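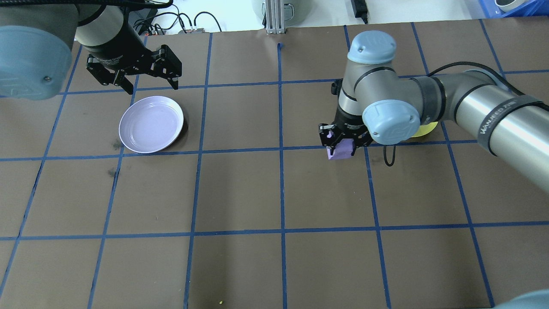
The dishwasher is a Murnel, the under-counter one with the salt compartment in the floor of the tub, and it was already in the kitchen when we moved to Fallville. My trouble is a white, chalky film on everything that comes out of it, which started in September and has gotten worse week by week. Glasses are the worst of it, but the plates get it too, and a shallow plate with a raised rim, like the round lavender one, gets a cloudy ring just inside the rim where the last of the rinse water sits. I'm sorry this is going to be a long ticket! I would much sooner tell you too much than have you write back and ask.

Ticket opened: 2021-10-16
Product: Murnel built-in dishwasher with water softener
Problem: white film on glasses and plates, no error code on the display
Status: open

What I had tried before writing to you

I started with the filter. It lifts out with a quarter turn and it was not pretty, so I scrubbed it with an old toothbrush and dish soap and put it back until it clicked. The next load was just as cloudy. Then I took off both spray arms and held them under the faucet, and a sliver of something (eggshell, I think) washed out of the upper one. I felt very clever for one evening. The upper rack did come out with fewer crumbs, so it was worth doing, but the film stayed.

Next came the detergent. We use Fideo tablets, the plain ones without the built-in rinse aid, and I had been buying them in the big box and keeping them under the sink with the lid open. A few had gone soft and crumbly. I bought a fresh box, ran a full load on the normal cycle and looked at the glasses under the window the next morning. Same film, maybe a hair thinner.

I also tried a bowl of white vinegar on the bottom rack with an empty hot cycle, which my mother swore by for every machine she ever owned. The inside of the door came up lovely and shiny, and the glasses in the following load were clear for the first time in weeks. Two loads later the film was back. If I soak a cloudy glass in vinegar for a while and rub it with my thumb, it clears completely, so I don't believe the glass itself is damaged.

First reply from support

Thank you for all the detail, it saves us both a lot of back and forth. Film that comes off in vinegar is mineral scale, and scale on the dishes usually points to the softener. Could you let us know three things: whether the salt light has come on, what number the softener is set to, and how hard the water is where you live? The town water office will normally give you the last one over the phone. Please hold off on more vinegar cycles for now, as vinegar can be hard on the rubber seals if it is used often.

My reply

The salt light has never come on, not once since we moved in. I opened the salt compartment and had a look with a flashlight, and all I could see was water. I poked down with the handle of a wooden spoon and felt a hard lump to one side, so there is some old salt down there, just stuck together like a brick. The softener number took me an embarrassingly long time to find, what with the manual being written for three models at once, but I got there in the end and it says 2.

The water office was very kind. The person on the phone told me the town switched to a different well at the end of the summer, and our water now tests at 300 milligrams per liter. I wrote it on the back of an envelope and read it back to be sure.

Second reply from support

That explains most of it. A setting of 2 is meant for fairly soft water and yours is hard. Please break up the lump gently and scoop out what you can reach, then fill the compartment with coarse dishwasher salt. Table salt is too fine and has additives that can clog the softener. Water will spill over the edge as you fill, and that is normal. Wipe up any salt around the opening, screw the cap down firmly, and start a rinse cycle right away with nothing in the racks. Then raise the softener to the setting the chart in your manual gives for 300. 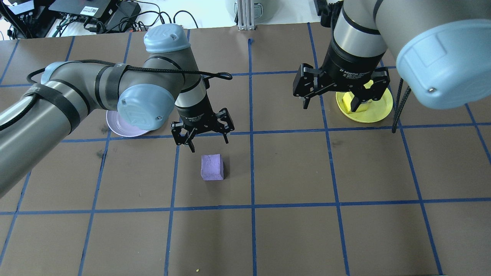
Do I need rinse aid as well if the salt is full?

Rinse aid does a separate job from the salt, and plain tablets don't contain any, so keep the dispenser filled and start with the dial in the middle.

Log of what happened next

Lump: it took me 40 minutes with the spoon handle and a soup ladle, and I had a towel around my knees the whole time. Most of it came out in gray chunks. The rest I left to dissolve.

Salt: bought from Tiwari, the hardware store by the post office, where it is kept next to the water filters and not with the cleaning things (I walked past it twice). Filled to the top, wiped up, cap on, rinse cycle straight away.

Setting: raised according to the chart. You have to hold the start button while turning the machine on, and the first time I let go too early and had to begin again.

First load: still some film, and the glasses tasted faintly salty, which worried me a little.

Second load: no salty taste. Film lighter on the plates. Glasses about the same.

Third load, with rinse aid: the glasses are clear! I had soaked the old film off four of them in vinegar beforehand so I could compare fairly, and those four came out without a mark. The ones I hadn't soaked are still cloudy, but no cloudier than before.

Third reply from support

Good news all around. The salty taste comes from a bit of brine left in the tub after filling, and it should not return once the cap is tight. Old scale may take several washes to go, and soaking is quicker, so carry on with that. The salt light is a different matter. It should have come on with the compartment as empty as yours was, and a float stuck against that lump would account for it. We'd like to keep the ticket open until the light has had a chance to work.

My last note for now

That suits me fine. In the meantime I've put a note inside the cupboard door to check the salt by hand at the start of every month, and I'll write again when the light comes on, or when I find the compartment low and it hasn't. One small thing I forgot to ask - the cap is a little stiff at the last half turn. Is a new rubber ring something I can order from you directly, and does it come with the cap or by itself?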